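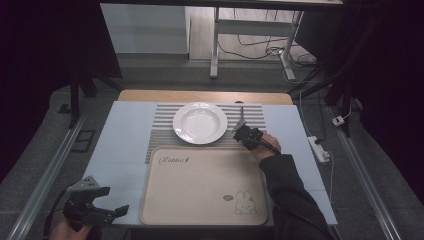 ## November 1, 2020, place setting, hand-held grippers

Sunday session, quiet building, and I got through far more than I'd hoped! The task is the one Hermine Prantl wrote up for the Ellum set: plate and tray, on and off the striped mat, both hands working. I'm showing it with the two hand-held grippers. No arm on the other end today, just me at the table doing the job with gray jaws for fingers.

Target for the day was 44 good demonstrations. Got all 44, plus 12 that I've marked as rejects and kept anyway (Hermine wants failures in a separate folder, don't delete them).

### What I ran

- Start: plate on the left half of the mat, bunny tray in front of it, both grippers clear of everything.
- Right gripper takes the plate by the rim, left steadies the tray.
- Plate goes onto the tray, release, both hands back off.
- Second half: reverse it, plate back to the mat.

I saved each direction as its own episode. Netcombe can stitch them later if someone wants the round trip, and splitting a long one is a pain.

### Notes on the plate

The wide flat rim is a gift. Come in from the side with one jaw under and one over, squeeze slowly, and it lifts nice and level. My first tries were too steep and the plate pivoted in the jaws as soon as it left the mat. Once I started tipping my wrist before closing, the pivoting went away almost completely. Best thing I learned all day, and I want to see if it shows up in what the policy does!

The glaze is shiny, so I'm a little worried about highlights in the head view. Looked back through a handful of episodes and they seem fine. Amin, if you're reading this before Tuesday, please check a few with the ceiling lights on full.

### Notes on the tray

Raised rim is low, and the rounded corners slip out of the jaws if you grab right at the curve. Grab the straight part. I also kept the "Rabbit" lettering at the upper left every time so the start pose is consistent. For the next batch we should turn the tray around on purpose, half and half.

### Things that went wrong

- 2 of the rejects are me bumping the mat with the left gripper and dragging the stripes crooked. Straighten it between episodes.
- Several were released too early, with the plate dropping the last bit onto the tray. Sounds awful, no chips.
- Cable on the right gripper wants to swing forward when I reach. Running it back along my forearm fixed that. Wear long sleeves, it's a lot more comfortable.
- One episode has no left-hand pose at all. Restarted the Dirmont logger and it came back. No idea why, log is saved with the rejects.

### Next

Goal for the whole set is 200, and at this pace that's very doable. Want to try a left-hand-only version, and one where the plate starts on the tray at an angle. Hermine also asked for slower approaches, so I'll do a short batch at half speed first and compare the jaw traces before committing to it.

Grippers are on the charger shelf, plate is in the drawer with the mat.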